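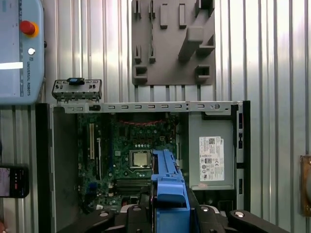

2 min read

28 October 2024
By the Building Materials teaching group, Gronenbridge

Unit 3: Ribbed metal sheet as wall cladding

A flat sheet bends easily across its width. Folding it into ribs moves metal away from the neutral axis and raises stiffness along the ribs only. Vertical ribs therefore need horizontal rails behind them.

For the Torby store exercise, take a cover width of 724 mm per sheet and a side lap of 100 mm. Laps face away from the prevailing wind. Fixings go in the valleys.

Work out the number of sheets for each elevation before the April session. Round up.

Last updated: 28 October 2024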